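Fliranley opens shoebox take-back at Isano offices, June start

Desk clutter drive wants 1,000 boxes off the floor and back in use
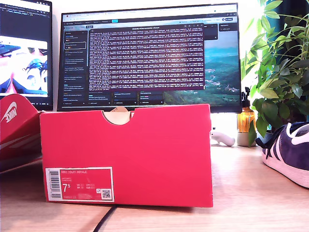
Fliranley, the office storage and re-use service, today opens its shoebox take-back to all tenants at the Isano building. Staff get shoes delivered to work, the box stays put for months. Simple fix — drop it at the collection shelf by the second floor kitchen, any time before 6 p.m. Any brand, any size. A red Nike Court Royale box like the one on the desk, lid off, is just what the sorters are after, and the label can stay on. Please bring the lid too. Tissue paper goes in the seperate bin.

A trial on one floor brought in 421 boxes. Most went out again as drawer dividers, cable boxes and parcel packaging for Lam, the stationery shop on the ground floor. Lam has now asked for 600 more before the end of summer.

"People keep a good box, they just don't know what for," said Wing-sze Lo, who runs the program at Fliranley. "We take it, we find it a job. Crushed corners are OK, damp is not."

Tenants can hand in up to 60 boxes per visit. Larger loads by arrangment with the Imodar front desk, which is also handling collection bags and shelf labels.

Press contact: Wing-sze Lo, Fliranley press office. Samples of the finished dividers on request.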